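Kobe Vermeulen shot all of Prikik, his swamp-monster picture, in 66 nights, with a crew small enough to share one pizza. The monster cost 4000 dollars and looks it – in a good way, mostly.

The sequel, Skedico, has more money and far less swamp. It moves the action to Cirkthorpe, a seaside town where it rains on cue, and gives Siebe Dijkstra 50 lines of dialogue, up from 2 in the first one.
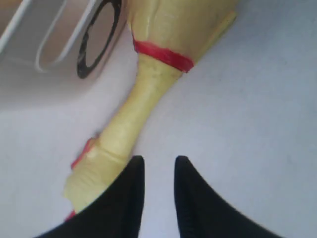

Dijkstra handles the promotion with visible alarm. He still spends most of the movie running, and he runs very well. A third one, Iordache, starts filming in February, weather and swamp permitting.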